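The Blue Gear Board: A Small Gallery

Filed under: Parts on the Table

Hi again! If you've been following the Nanside posts you know I have a soft spot for gears, and if you're new, well, welcome, I have a soft spot for gears. This page is for the layout board, which gets more mail than anything else I've put up (more than the music box, more than the marble lift, and I really thought the marble lift was going to be the one). So I've pulled two pictures of it onto one page, with some notes in between for people who want to try a board of their own.

A bit of background first. Nanside is the name of my gear kit, which is a grand word for a lot of pegs, rings, plates and gears that live in drawers by the window. The name comes from the road I grew up on. The first set was all gray and I hated looking at it. Then I switched the moving pieces to blue and suddenly I wanted to be at the table every evening, so blue it stayed. Color matters more than people admit when you're going to stare at something for hours.

The idea of the board is very simple. Before anything gets built, all the pieces get a place on one white sheet. Some spots have an outline drawn on the sheet, so you can see what's supposed to sit there, and when the piece is somewhere else the outline is what's left. You work out of the board and back onto the board. I got the habit from my years at Cluvstead, where we packed replacement parts for knitting machines and every order was laid out on paper before it went in a bag. I complained about those papers every single day and now I make my own for fun!

The sheet goes on a black table with a black curtain behind it. I love that combination. White board, dark everything else, and the blue just jumps out at you. I used to do these on the kitchen table, which has a wood grain and a great many crumbs, and finding a small pale piece on that was hopeless.

Okay, pictures. 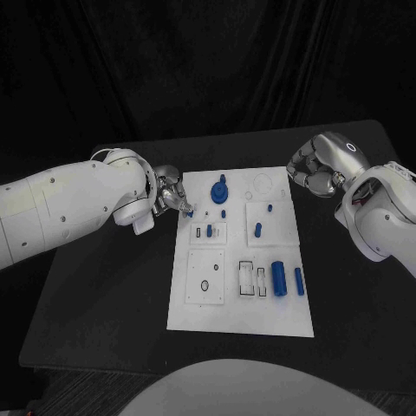 The gear standing at the top of the sheet with its peg poking up, and a tiny blue part held just above the surface. Look for the faint circle outlines to the right of the gear.

I like this one for the outlines. They're easy to miss at first, and then you notice one circle and a smaller circle near it and you start hunting for more. I draw mine light on purpose. On my earliest boards I went around everything with a fat marker and the result looked like a coloring book, plus the lines were so thick that a small peg could be off its spot and still look fine. A thin line tells you right away.

The gear itself is my favorite piece in the kit. I like a wide base with good chunky teeth that you can feel with your thumb. I've tried finer teeth and they look fancier, sure, but they pick up lint and they're fussy about spacing, and when you're putting together a train of them after dinner with one eye on the oven you don't want fussy. Chunky teeth forgive you. A peg in the middle gives you something to hold on to, too, and that's handy when the next thing you have to do is set the gear down flat without bumping its neighbors.

A few people have written to ask about the clear plates, so let me do that here. I use clear ones wherever a plate is going to end up on top of something that moves. You get the cover and you still get to watch the teeth go by. They do show every fingerprint in the universe. I wipe mine with an old T-shirt and a tiny bit of dish soap in water, dry them right away, and try to handle them by the edges after that (I last maybe two minutes). Don't use paper towels, they leave little scratches that catch the light, and you'll see those scratches forever.

The other thing about clear plates is that they vanish. On a white sheet you can put your hand flat on one before you spot it. My fix is to keep them in a loose grid with plenty of room around each, so my eye learns where they live. Loose is fine, by the way! I've seen boards online where every single part is lined up like soldiers, and they're beautiful, and I would never get anything built if I worked like that. As long as I can pick up one piece without knocking over the one next to it, I call it tidy.

Now the pegs. Oh, the pegs. They're the smallest things on the board and they cause all the trouble. A peg lying on its side will roll as soon as you lean on the table, and it will roll toward the one gap in the floorboards. So my rule is that pegs stand up. If a peg won't stand, it gets swapped for one that will. I also keep a jar of spares, and when I finally sat down one rainy Saturday and did an inventory of the whole kit I found I owned 251 pegs, which explains the sound my desk drawer makes. The full count for everything in the drawers was 1,228 pieces. I wrote the number on the lid and have been adding to it ever since, so the lid is already wrong.

You'll want a few different peg heights if you're making your own. Short for the flat stacks, tall and skinny for anywhere a plate has to float above a gear. Mix in another color if you can. I keep white pegs for the parts of a build that stay put and blue for the parts that turn, and I only get it mixed up when I'm tired.

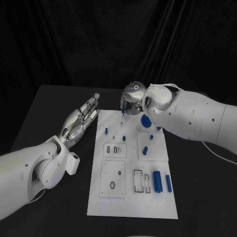
A small blue peg, pinched and lifted over the upper part of the board. The big gear is off in the upper right corner, with a flat white ring beside it.

What a lot of white there is in this one, compared to the other! White plates, white cutouts, a little white peg near the top edge. I think people expect me to like the gear best here but I keep looking at that slender blue peg at the upper left, standing straight up by itself. It's got such good posture.

The rings deserve a mention, because they never get one. A ring goes between two things that would otherwise rub. That's the whole job. If a gear train feels gritty when you turn it by hand, nine times out of ten you left out a ring, and the tenth time there's cat hair in it. I lay mine flat, never stacked, because two stacked rings look exactly like one thick ring and I have built an entire clock face around that mistake.

Cutouts next. When I cut a shape out of a plate I almost never throw away the middle. Half the time the middle is the part I need next week. Circles turn into spacers, odd corners turn into feet, and long strips are great for checking whether two gears are level with each other (lay the strip across both and see if it rocks). The scraps from a whole winter fit in one shoebox. I did once have two shoeboxes, and I'm better now.

For the sheet, use something stiffer than you think you need. My first was regular drawing paper and it curled at the corners by lunchtime, which sent everything sliding to the middle. Then I bought a pack of heavy white board from the Plemerau art store, 100 sheets, far too many for one person, and I've been happy ever since. I cut it a little bigger than the layout so there's a margin all around. The margin is where I park things I'm not sure about. You'll always have something you're not sure about.

Light is the last piece of it. Pale parts on a white sheet are mostly shadow, and if your lamp is straight overhead there's no shadow at all and the parts disappear. Put the lamp lower and off to one side and every little peg gets its own dark line. If you've got a lamp with a bendy neck, that's perfect. Mine came from Ahuja, the hardware place down by the bus station, and it has outlived two tables and a chair.

Some quick answers to the questions that come up most:

Yes, you can do this with store-bought gears. Any set works as long as the teeth match each other. Mixing sets is where you get heartbreak.

No, I don't glue anything on the board. It's a layout, so the pieces have to come off again. Gluing happens later or never.

Yes, blue on black would look great too, and I tried it, and then I couldn't find half the small pieces. Keep the white sheet.

Size is up to you. I like a board I can reach across without standing. If you have to lean over the front row to get to the back row, your sleeve is going to sweep the front row onto the floor, and I speak from experience. Roll up your sleeves anyway.

If you make one, please send me a picture! I don't care how messy it is, I'd love to see which piece you put in the corners and whether you drew your outlines first or traced them afterward. (I trace. Drawing first is the smart way and I've never once had the patience.)

Next time I'm finally writing up the little crank box that so many of you asked about back in February. I've got the plates cut and the pegs picked out, and I'm short exactly one ring, so it'll go up as soon as I've made another.

More in Parts on the Table: The Marble Lift / Music Box, Second Try / Sorting Drawers by the Window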